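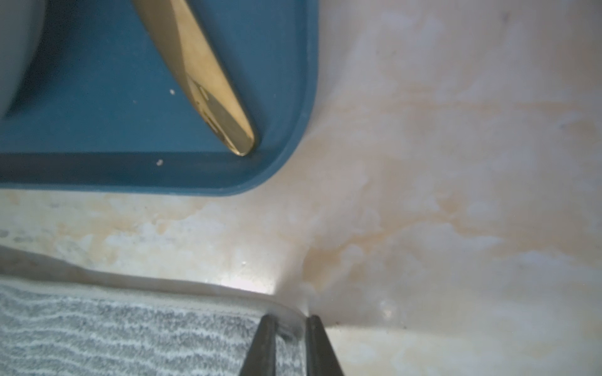

tronden_k: I would drop the learning rate before touching the dataset. At 800 demos and one wrist view, the policy is most likely fitting to the tray color. Which checkpoint is the club running?

nbangash: Checkpoint from step 1,811, default learning rate. For anyone joining from the other thread: table clearing task, towel first, then cutlery, then the tray. The approach is fine. The fingers get to the edge of the grey towel or mat, one on each side of the border, and then the closing command comes too late or the wrist drifts toward the tray corner.

lemieux_lab: Drift toward the tray is a contrast problem. Blue on the pale counter is the strongest edge in view. Put color jitter on the training images and see if it still pulls left.

tronden_k: Jitter will not fix late closing. Those are separate faults and should be logged separately.

lemieux_lab: Agreed on logging. I still think they share a cause. If the policy is unsure which object it is attending to, it delays the close.

tronden_k: Then you would expect the delay to go away with the tray removed. Noreen, has the team run that?

nbangash: Yes, 9 trials without the tray. The drift was gone in all of them. Late closing remained in most. I don't have the per-trial sheet with me, it is on the club laptop.

tronden_k: So two causes.

busto_r: What is the action chunk length? We had late closing at Flarnevik last season and it was the chunk. Gripper state only updated at the chunk boundary because someone had the smoothing filter on all seven channels. Gripper should be excluded from smoothing.

nbangash: Smoothing is on for all channels. I did not know it could be set per channel.

busto_r: In the config, under the filter block, there is a mask list. Set the last entry to 0. Retest before retraining anything.

lemieux_lab: Also worth checking the glare. A polished counter and a gold handle both throw highlights, and the bright spots move with the wrist. On our bench we turned off the overhead lamp and used a side lamp with a diffuser. Grasp rate on cloth went up.

tronden_k: Or the students got better at teleop over the same period. Did you hold the demos fixed?

lemieux_lab: No. Demos were recollected under the new light.

tronden_k: Then it does not tell us much.

lemieux_lab: It tells you it is cheap to try.

nbangash: Lighting at the May event is set by the organizers, so I would sooner have the policy tolerate glare than remove it. Plan for the 17th March session: mask the gripper channel, same checkpoint, tray back in its usual place. If closing is fixed, we retrain with jitter and leave the learning rate alone.

tronden_k: Change one thing per run and I have no objection. I would still lower the learning rate.

busto_r: Post the config diff when you have it. The mask index is off by one in the older branch.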